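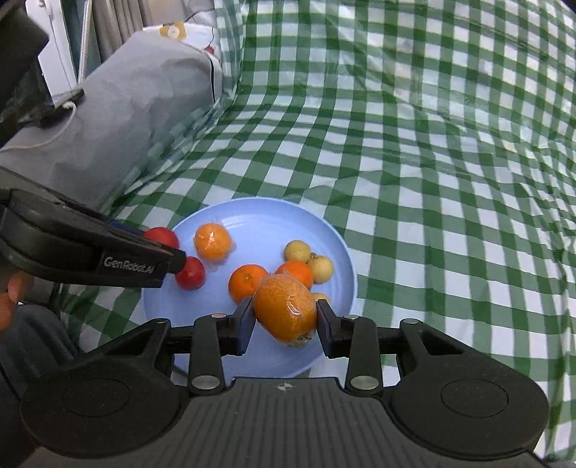 Progress report to the Hinrichs Fund, second period
Skonard Community Food Room, 14/08/2018

This report covers the work done since our first report in May. It follows the headings in the grant agreement. The spending table was sent separately and is only summarized at the end.

## Where things stand

The food room has been open to households three afternoons a week for the whole period. We gave out 3,005 food parcels against a target of 2,026. The difference is mostly down to the summer break, when children who get lunch at school during the year are at home. We had planned for some increase but set the target before we knew the school on Skarkeron Road would be closed for building work and would not run its summer meals.

The fresh produce part of the grant started late. The agreement said the first deliveries would arrive in the first week of the period, and they came in the fourth. The supplier, Zernico, had to change its route to reach us and could not do so until a second driver was in place. Deliveries have been regular from then on, and we have no complaint about quality.

## Fresh fruit and vegetables

Before the grant, nearly everything in a parcel came in a can, a box or a jar. Each parcel now includes a bag of fruit and vegetables, packed the same morning. What goes in depends on price and season. Apples, carrots, onions and potatoes are in almost every bag. Tomatoes and oranges go in when we can get them at a fair price, and those are what people ask for most at the counter.

Waste was a problem in the first two weeks of deliveries. The room gets warm by midday and has only one refrigerator, so soft fruit spoiled before the last families came in. We made two changes. Deliveries were split so that we receive a smaller load on each opening day, and leftover produce is put out on a free table for the last half hour. Very little has been thrown away in the weeks after that – mostly bruised peaches and salad greens. 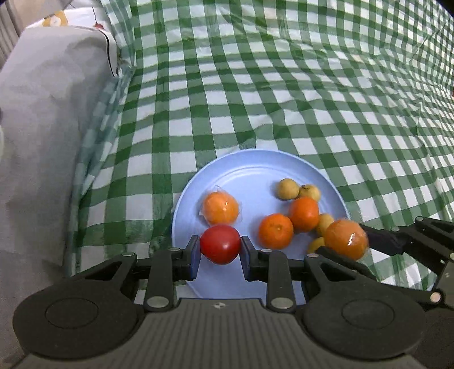 We also tried letting people choose their own produce in place of a packed bag. This ran for two weeks. People liked it, and less food was handed back, but the line moved slowly and on both Fridays we closed late. We would like to try it again in the fall with a second table and a separate entrance for people who only need to drop off forms.

## Cooking sessions

Seven sessions were planned and six took place. The seventh was called off when the water was shut off in the building, and it will be held in the next period instead. Each session covered one low-cost meal made from things found in a typical parcel. The bean soup and the baked potato sessions filled up. The one on cooking with canned fish did not, and we will drop it.

Recipe cards were printed in a run of 4,000, in two languages. We still have 700 left. Several people told us the print was too small to read while cooking, so the next run will use larger type and leave out the nutrition table on the back.

## Problems and changes

The main problem is storage. The shelves in the back room are full by the middle of the week, and dry goods are being kept in the hallway, where they have to be moved before every building inspection. The landlord has offered us the small room next to the stairs at no extra rent, but it needs a new lock, a light and shelving. We have asked for prices from two local firms and have one so far.

The sign-up form is also too long. It asks for information we do not use, such as previous address and type of housing. A one-page version is ready and we would like the fund to look it over before we switch, as some of the questions came from your own reporting template.

## Spending

Spending is under budget on produce, owing to the late start, and over budget on printing and transportation. The overspend on transportation comes from the split deliveries. We ask permission to move part of the unspent produce money to transportation for the rest of the year. The total grant would stay the same.

## Next period

- Fit out the small room by the stairs, if the second price is acceptable
- Hold the postponed cooking session and five new ones
- Repeat the choose-your-own produce trial for four weeks
- Reprint the recipe cards in larger type
- Agree on winter delivery days with Zernico

We need an answer on the transportation request before the next delivery contract is signed. The other items can wait for the regular review meeting.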